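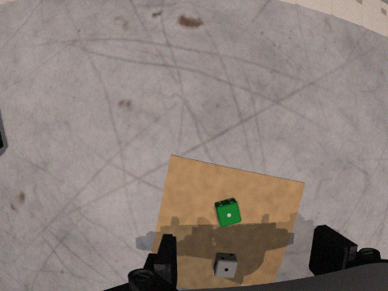
Chi-keung Fu

July, late, kitchen table

Went back in after dinner to look at one number and came home four hours later with a worse number. I am told this is progress. I am writing it down now so that in September, when I'm composing the results section in the calm tone of a man who planned all of it, there will be evidence.

The number I went to look at was 30. Our new Kuo policy, the one with the wrist view and the room views fused late, was beating the old Kuo policy by 30 points on the dice task. Grab the die you are told to grab, put it where you are told to put it, don't knock the others into the next county. Thirty points is a lot. Thirty points is the kind of gap where people start using the word "we" who weren't using it before. I had already drawn the bar chart. I had picked a blue for it.

What bothered me was that I couldn't make the gap hold still. Run it in the morning, 30. Run it again at lunch with a fresh random draw, 18. Then 27, then a sulky little 11 that I closed the window on and pretended was a server problem. (I do know what variance is. I have taught a class on it, poorly, at eight in the morning.)

So tonight I did the thing I should have done in May and watched the rollouts instead of the averages. Old policy on the left monitor, new policy on the right, same episode index in both. And of course the same episode index means nothing at all in Bolto unless you make it mean something. Episode 14 for the old policy had the dice sitting sociably together in the middle of the cardboard. Episode 14 for the new policy had one of them off on the bare table, turned at an angle. They were not being given the same exam. They were being given exams by the same teacher, in different moods.

The sampler in Bolto draws the layout from whatever the random generator is up to when the episode starts, and the policy itself pulls numbers from that same generator while it's deciding what to do. A chattier policy uses up more numbers. So by episode two each policy has, in effect, chosen its own future. I found this genuinely beautiful for a good ten seconds.

The fix is dull. Draw 200 starts once, ahead of time, write them to disk, give every start a name, and make both policies do every one of them. Everything goes in the file: where each die is, how it's turned, the lighting, the stuff lying around, the jitter on the cameras. Then you compare start by start and look at the difference within each pair, and the question of whether somebody got a lucky batch goes away. Agronomists have been doing this with fields of barley for a hundred years or so. We have graphics cards.

I gave the policies their own generator too, sealed off from the world's, so they can be as chatty as they like.

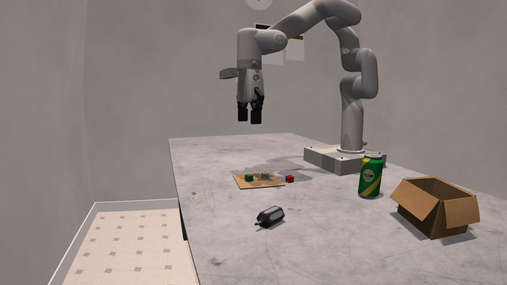
Wouldn't fixed starts just let people tune to those 200, came the reply when I posted the plan to the Norau channel, and then you've traded a noisy number for a crooked one?

Fair, and annoyingly fast for ten at night. I wrote back that we'd keep the file locked and generate a second one at the end, which sounded responsible, and then sat there thinking about how I would feel in November with a deadline and the file right there in the shared folder with its little padlock icon. I'd feel fine for a week. So the second file is getting generated by the group in Altov, with our code and their seed, and they have been told to ignore any charming emails from me.

Rewriting the loader took an hour and a half, most of it spent on an argument with myself over quaternion order that I lost both sides of. First test: same policy, same file, twice. If the pairing works and the policy's own generator is pinned, the two runs should agree on everything down to the last joint angle. They agreed up to start 37 and then wandered off from each other like relatives at a museum.

Contact solver. The physics steps go out to parallel workers and get collected in whatever order they finish, and when a finger touches a cube, the order of the sums matters in the last decimal place, and then a few dozen steps later it matters in the first. I forced the order. It runs slower now. It also does the same thing when you ask it the same question, and I've had to lower my expectations enough in this job that I stood up and walked around the desk about it.

Then the real comparison. I queued both policies with 5 training seeds each, so ten models, every one of them going through the whole file. Put the laptop on top of the radiator, which is off, it being July, and went to find something in the vending machine. Peanut butter crackers. I ate them standing in the hall and read the fire evacuation map. We are apparently Zone C.
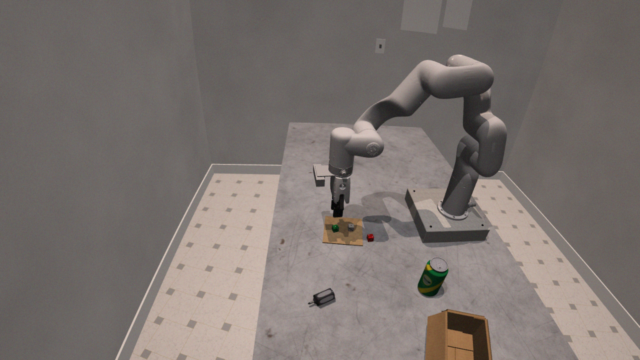 When I got back the first seeds were in and I could already see it. The old policy was doing far better than its reputation. On starts where the target die was resting flat with clear space around it, old and new were identical, both succeeding, over and over, row after row of matching green squares in the table. They only came apart on the ugly starts. Die close to the edge of the cardboard, die partly in the arm's own shadow, die near enough to another one that an open gripper has to be fussy about where it comes down.

And in my loose, unpaired runs the old policy had been getting more than its share of ugly starts. I'm fairly sure I know how, too. A failed episode runs to the time limit, so it burns more random numbers, and the place it left the generator in fed a rejection loop that had a bug in it that favored crowded layouts. Fail once and you were handed something harder. I've had semesters like that.

The final count, all seeds, all starts, paired: the gap is 6 points.

Six. From thirty. I looked at it from several distances.

I will say for the 6 that it is a very well-behaved number. It shows up in every seed. The interval around it is narrow and doesn't touch zero, and when I shuffled the pairs to see what the unpaired version of the same data would have told me, the interval went so wide you could park in it. So the method is good. The method is very good. It has done a first-rate job of shrinking my paper.

I tried to work out what the six points are made of. Almost all of it is the shadow starts. The old policy, looking mostly at the room views, loses track of the die once the hand is over it, and comes down confident and slightly wrong. The new one leans on the wrist view at the end and corrects. Fine, that was the idea in the first place, that was the sentence in the grant. It's a true sentence. It just applies to a slice of the starts and does nothing whatsoever for the rest, where the old policy was already perfectly capable and I had been slandering it in talks since spring.

What I haven't got is any explanation for a handful of starts where the new one is worse. Same ones every seed. I watched start 112 until I could have done it myself. The wrist camera gets nice and close, everything in view, and the hand hesitates, goes up, comes down, hesitates, goes up. It looks like someone trying to remember if they locked the car. Could be the fusion weights. Could be that with the hand that low the top face of the die is all it sees, and one pip is one pip whichever way it's been turned. I wrote "pips??" on the whiteboard and underlined it, which will be a great help to someone.

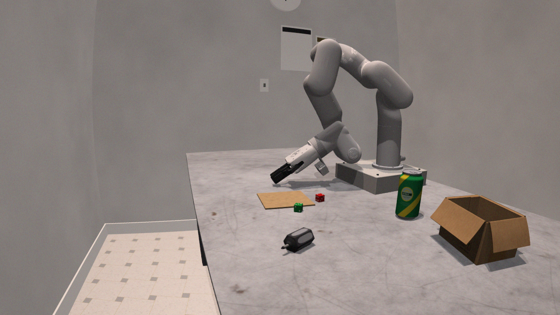 Someone on the channel wanted to know if I was going to report the 30 at all, or just the 6 and let the old plots die quietly in the drive.

Both, I said. I'd rather have the 30 in there with its shame on it. If our number was inflated by this then I'd bet a decent lunch that other people's are too, anybody whose policy and world drink from the same generator, and the only way to make that argument is to show our own before and after. It might be the better paper. It's at least the one I can defend without sweating through my shirt. Although it did occur to me, typing that, that I was being noble at eleven forty at night with no reviewer in sight, and I saved the message so I can be held to it.

The reply was a thumbs up and a request to rerun last year's ablations under the new protocol. All of them. I have closed the laptop.

Things for tomorrow, before I forget. Email Altov about the second file and ask for the seed to be kept from me. Report the rejection loop bug to the Bolto people, politely, leaving out the part where I copied that loop from their forum and then edited it. Find out if the forced ordering can be made less slow, or make peace with overnight runs. Sort the starts by how ugly they are, some measure that doesn't come from looking at who failed. Change the title slide. The title slide has the word "dramatically" on it.

Also buy crackers, the machine's are stale.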